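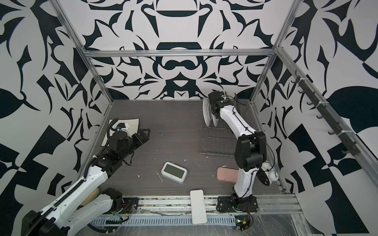
2 min read

Storing comics at home: tips for a spare room or cupboard

Posted 27/11/2018 by Estela Godoy

Most damage to comics happens on the shelf at home. Light fades the covers, damp ripples the pages and a badly packed box bends the spines. None of it is expensive to put right.

Bags and boards

Bag anything you want to keep. Polypropylene bags are cheap and fine for ordinary reading copies, but they yellow and go slack after a few years, so check them now and then. Polyester sleeves cost more and last much longer. Keep those for older issues.

The board goes behind the comic, shiny side towards it if there is one. Choose boards sold as acid-free. Slide the board in first, then the comic in front of it. Fold the flap over the back and tape it to the bag. When you take the comic out again, stick the tape to the outside of the bag or peel it off completely. A loose strip of tape will catch the cover and lift the ink.

Sizes matter more than people expect. Modern issues are narrower than those from the 1970s and earlier, and a comic that slides about in a wide bag will wear at the corners.

Boxes

Stand comics upright, spines all to the same side. Short boxes are easier to lift than long ones, and a full long box is a two-person job on the stairs. Leave enough slack to get your hand in and flick through. If the box is half empty, put a block of stiff card or foam behind the last issue to stop them slumping.

Don't stack cardboard boxes more than 2 high. The bottom one will bow – slowly, so you won't notice until the lid stops fitting. Rocío Lagos keeps 3,000 issues on plain metal shelving, one box deep, and can reach any of them without moving another.

Where to put them

An inside wall is best. Avoid lofts, garages and the cupboard with the boiler in it. Keep boxes off the floor, on a shelf or a couple of battens, and leave a hand's width between the box and the wall. A small humidity gauge is worth having – aim for somewhere near 50 per cent and keep it steady.

Framed covers should hang away from direct sun, behind UV-filtering glass or acrylic. Swap them over every June or so if the room is bright.

Keeping a list

Once you get past 1,000 issues you will start buying things twice. A spreadsheet with title, issue number, year and box number is enough. Number the boxes on the short end, in pencil, and update the list when you move something.

Mending

Leave sticky tape alone, on tears and on spines. A torn comic in a good bag will keep as it is. Rusty staples are a job for a paper conservator if the issue is worth anything.

Filed under: Home storage, Paper and books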